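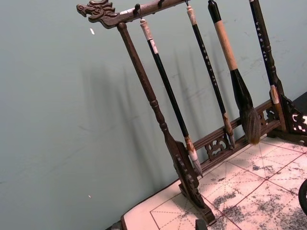 List home | Thread index | Previous | Next | Reply to list

Subject: Re: [arm-users] Wrist unit budget for next year

Ratree Wiriya wrote:

> Before I send the Brivovholm order through I need a figure for the
> second arm. Skalulov have quoted 2,138 for the gripper and wrist
> mount together, delivery extra. Can we hold it under 2,000 if we
> leave out the spare fingers? Also, does anybody still need the wide
> jaws? They are on last year's list and I can't find a request for
> them.

Leave the spare fingers in and drop the wide jaws. The jaws were put down for the tray work, and that has gone to the Wattanapong bench. Everything left on our task list for the second arm is thin and hangs: brushes on hooks, lifted off by the handle and put back by the loop.

Some notes on what that asks of the hardware, so the quote can be checked against it.

Opening. The thickest handle on the brush rack is well inside the narrow jaw range. We have never needed more than 80 mm and I would not pay for it.

Fingertips. Glossy handles are the awkward ones. The flat pads slip when the grip force is set low, and at the higher setting the brush swings as it leaves the hook. Soft ribbed tips do better. They also wear, and that is my case for the spares. Please price two sets.

Clearance. Brushes hang close to the rack posts and the present wrist mount is wide at the camera side. Skalulov list a slimmer bracket as an option. If it is included in the 2,138, good. If it is extra, I would still take it and put off the second cable set until September.

Camera. No change. The short lens keeps the whole handle in view at pick height, and a new one would mean redoing the calibration on both arms.

Mats. The gridded practice mats are a consumable and should have their own line. The stained ones are fine for rack work but not for the stroke trials, where old ink confuses the before-and-after comparison. Brerkberg sell them in packs, and 116 covers what we use in a year.

On the total: without the wide jaws, and with the spare tips added, I expect to land a little over your limit. I can't get it under 2,000 without losing the bracket or the tips, and either would cost us bench time. If the limit is fixed, move the mats to general stores and ask Skalulov to quote the mount separately - they have split a quote for us before.

One question back. Does the price include the tool flange adapter? The first arm came without it and we waited five weeks for the part. I'd like it named on the order this time.

List home | Thread index | Previous | Next | Reply to list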